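Dormitory room

A dormitory room is a bedroom shared by two or more residents of a hostel, college or works lodging. Beds are most often metal bunks or loft beds set along one wall, with desks along the other and a clear strip of floor between them.

Beds and bedding

Bunks usually have a slatted base, a guardrail on the upper level and a ladder. Residents tend to bring their own quilts and blankets, and the rails are widely used for hanging clothes. The space under the lower bunk serves as storage for bags. Where there is air conditioning, the wall unit is normally fixed high up - often above the beds - and worked by a remote control kept within reach of everyone. 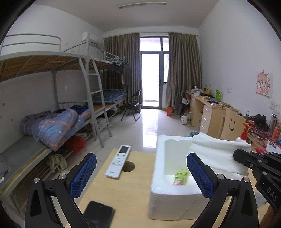
Desks and small storage

Desk space is limited, and small items are often gathered in open boxes. Foam boxes left over from deliveries are a common choice, being light and free. They hold tissues, packets, cloths and paper towels, while spray bottles and lotion stand beside them. The residents' handbook at Bundgaard, a hostel with 158 beds, allows one open box per desk and asks for it to be emptied in March.
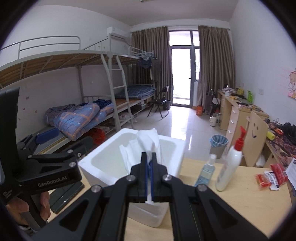
Paper towel and foam box on a desk in a shared room.

Balcony

Many rooms end in a glass balcony door with curtains, the main source of daylight. At Cukcombe, a similar hostel of 40 rooms, bins are kept at the balcony end.

See also: Bunk bed; Hostel; Loft bed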